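Home | News | What's On | Letters | Contact

Cup and jar amnesty fills the tables at Kairys hall

Kairys residents cleared out their cupboards in February, and the hall at Skiris Lane has the crockery to prove it. 641 items handed in over the month — cups, jars, tubs, bowls, the lot. Organisers had hoped for half that.

The idea is simple enough. Bring in what you never use, take home what you will. Anything left goes to the Zarkosum reuse shop in Ronau, which has promised to collect before Easter. Jars with lids are wanted most, for the jam stall. 95 gone already by lunchtime on the opening morning.
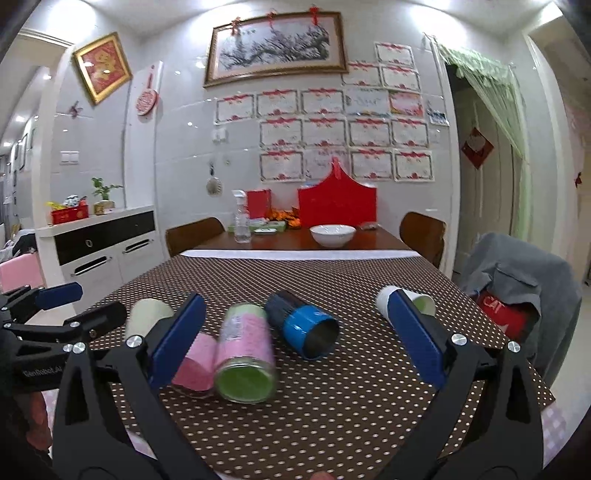
Paper cups are a sore point. Clean ones will be taken for seed sowing at the allotments but only up to 69 per household, after one family turned up with a car boot full. Chipped china no longer accepted, there is no where to put it.

Sorting sessions run from 10am until 4 at the hall, tea provided. Bring your own mug — or pick one up when you get there. The tables are also being used for the spring raffle so please dont pile things on the prizes.

A second amnesty, for pans and baking tins, is planned for the autumn if the store cupboard can be cleared in time. Entry free, parking behind the chapel.

Comments (4)

mossgate: Took three jars home and brought two back. Lids didnt fit my marmalade funnel.

PJ_Ronau: Will they take plastic tubs without lids? Rang twice, no answer.

tansy44: @PJ_Ronau yes, they had mine last week

oldmill: Parking behind the chapel was full by half ten. Walk if you can.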